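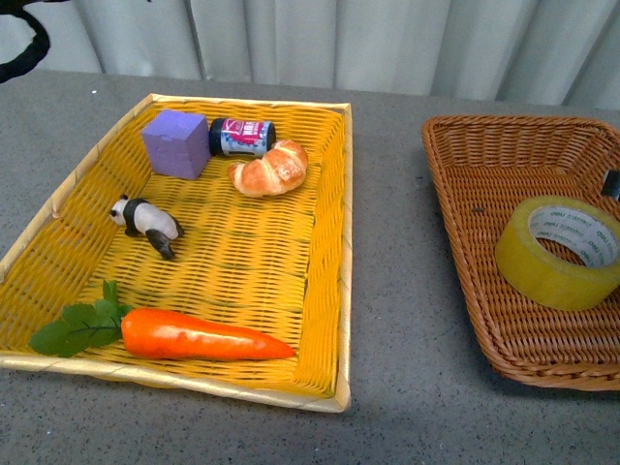

Yellow tray and brown basket on the grey table, head camera view.

Monday 13th February

I have been putting off writing up the basket results until the numbers stopped moving. They have stopped, so this is the write-up. It covers the transfer task only: take a named object out of one basket, place it in the other, release, retract. Drawer and shelf tasks are in a separate set and I have not looked at them properly yet.

The question was whether a policy trained with relabelled instructions does better on objects it has seen rarely than one trained on the original instructions. Relabelling here means that each recorded episode gets extra instruction strings written after the fact, describing the same motion by different properties of the object. "Move the panda" also becomes "move the black and white animal" and "move the toy standing in the tray". The trajectories are untouched. The only cost is the writing, which Lok-yiu Chien and I split between us, and which took longer than the teleoperation.

The training set is 922 episodes. Both policies use the same encoder, the same action head and the same schedule. I call the baseline Rillard and the relabelled version Skosia, after the config files, and I can't be bothered to rename them now. Each was evaluated over 70 trials with the same list of starting layouts. Layouts were restored by eye against a reference picture, so the object positions match to within a centimetre or two at best.

Objects were mixed on purpose. The foam cube is the easy one: flat faces, compliant, almost any grasp holds. The toy croissant is glossy and curved and tends to rotate as the fingers close. The carrot is long, with a thick end and a pointed end, and the leaves are a problem I'll come back to. The small can lies on its side and will roll if nudged. The tape roll has a hole through it, which gives the policy two quite different ways of grasping it, over the rim or across the full width.

Results. Skosia completed more transfers than Rillard, and the gap was almost all in object selection. When both policies went to the correct object, they grasped and placed it about equally well. I had hoped the richer language would improve grasping too, on the theory that words like "long" or "round" might pull the encoder towards shape. I see no evidence for that. Where Rillard failed, it usually reached for a neighbour of the target, most often the can when asked for the croissant, and in tight layouts those two sit almost side by side. Skosia made the same mistake less often. It did not stop making it.

The carrot failures were of a different kind. Both policies like to approach at the thick end, where the leaves are. If the leaves are spread flat on the weave, the fingers close on a mixture of leaf and body and the grasp is off-centre. The carrot then swings on the way up and catches the rim of the tray. Relabelling does nothing for this and I wouldn't expect it to. I tried adding "by the middle" to the instruction at test time. Neither policy changed its approach in any way I could measure, and as none of the training strings mention grasp location, that was an optimistic thing to try.

Two points on method, for anyone repeating this.

First, the weave matters. The floor of the yellow tray is a regular pattern with small dark gaps, and our depth estimates over it are noisier than over the bare table. I ran a short check with a sheet of card laid in the bottom and the descent height became more consistent for both policies. I left the card out of the reported trials, so the figures apply to the woven floor.

Second, decide what a success is before you start. We had to throw away the first evaluation because Lok-yiu was counting an object resting on the far rim as placed and I was not. The rule is now that the object must be inside the basket with the gripper fully clear, and must stay there for 3 seconds. Anything else is a failure, including the one time the tape roll landed on its edge and rolled back out after 2.

What I can't separate yet is the effect of the extra strings from the effect of simply seeing each episode under more than one label. A control with meaningless paraphrases ("please move the panda", "now move the panda") would do it. The strings are written and the run is queued behind the Kyei jobs.

I'll post the per-object table when the control is finished. The trial sheets are on the Lindine share under the February folder, with the discarded evaluation kept in its own subfolder. Please don't merge them.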